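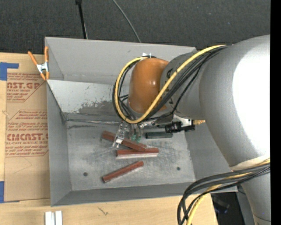
It's about time, one reader wrote to me within minutes of the news going up, and could they please bring back the stop outside the bakery while they're at it?

So yes, the late bus is coming back! Lightfoot, the company that runs the buses between Dudura and Plirkora, put up a notice on 6/8/23 saying Route 12 will run into the evening again, starting in October. If you're new around here, the last bus out of Dudura has been leaving before supper since the timetable got trimmed, and anybody working a closing shift at the shopping centre has been begging lifts, paying for a cab or walking home along the highway shoulder in the dark. I've done that walk. I don't recommend it in sleet.

The new timetable adds four trips a night, Monday to Saturday. Sundays stay as they are, which is a shame, and I've already heard grumbling from my neighbours about it. The last trip leaves Dudura after the late movie lets out – though only just, so don't hang about for the credits.

What changed their minds? The notice is a bit vague ("following feedback from riders"), but I'd say the petition had a lot to do with it. It was sitting on the counter at the Hasosum coffee shop all winter and ended up with nearly 2,000 names on it, mine included. That's a lot of people for two small towns, and a lot of coffee.

Fares aren't moving for now. A monthly pass will still set you back $120, and the evening trips are covered by it, so there's no extra charge if you've already got one. Day tickets work too. The student discount is still on, but you have to show your card to the driver and the photo has to look something like you (mine never did).

As for the bakery stop, I asked. Lightfoot told me it's "under review" because of the roadwork on that corner, and they wouldn't give me a date. For now the nearest place to get on is the library, a few minutes up the hill, and I hear the shelter there is getting a light and a fresh coat of paint in the town's favourite colour, green.

Paper timetables should be at the library and on the buses by the end of the summer. If you spot one before I do, send me a picture and I'll post it.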